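4. Régler la sonorisation avant l'office

Ce chapitre concerne les synagogues équipées de la console Akska et d'une salle de 480 places au plus. Comptez une demi-heure, salle vide de fidèles.

4.1. Mettez la console sous tension, puis les enceintes – jamais dans l'ordre inverse.

4.2. Placez le micro de la bima sur son pied et orientez-le vers l'officiant.
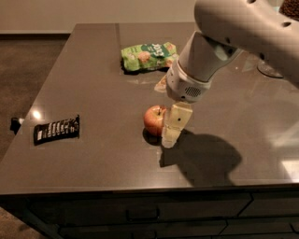

Peut-on laisser le système allumé pendant tout le chabbat ?
Le mode programmé est prévu pour cela, si votre rabbin l'autorise. Il se règle avant l'allumage des bougies.

4.3. Montez le volume général jusqu'au repère 2. Faites lire quelques lignes depuis le pupitre.

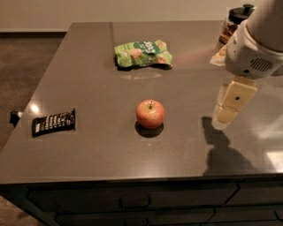
4.4. Écoutez ensuite du dernier rang et de la galerie. En cas de sifflement, baissez les aigus d'un cran.

Attention : ne couvrez pas les grilles d'aération de l'amplificateur avec des châles ou des livres.

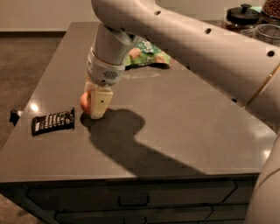 4.5. Enregistrez le réglage sous le nom « Office » et verrouillez la façade.

Remarque : pour les fêtes d'octobre, créez un second réglage. Une salle pleine absorbe davantage le son.
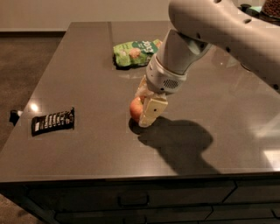
Pomme et bras robotisé au-dessus du plan de travail.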